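Toy library at Stendier reopens on 4 August 2020

The toy library in the Stendier hall opens again on Tuesday after the long break. It will run from 10 until noon each week, using the side door on Tever Street. Please ring the bell if the door is shut.

We have 753 items on the shelves, and 20 of them are new since January. Most of the additions are for children under five: stacking cups, a wooden train set, two shape sorters, and a ball and basket set for sorting and dropping games. The ball and basket can be borrowed together for a fortnight, like everything else. There are other colours of ball in the cupboard if you would like a mixed set, so please ask at the desk.

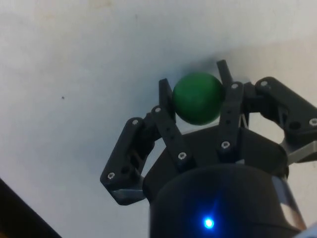
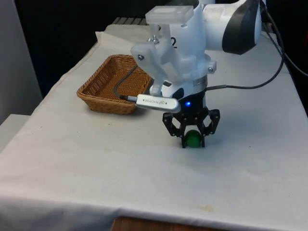
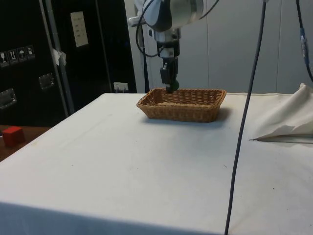 A green ball. The wicker basket is in the second and third pictures.

A plain cloth on the table makes a good surface for this game, as the ball is easy to see against it. Younger ones may prefer the basket on the floor. Please wipe the ball before you bring it back and check that nothing has been left in the basket.

We are still missing 11 jigsaws and the Nudenlow marble run, all lent out before the break. If you have one at home, leave it in the box by the side door. There are no fines.

Membership remains £13 a year per family.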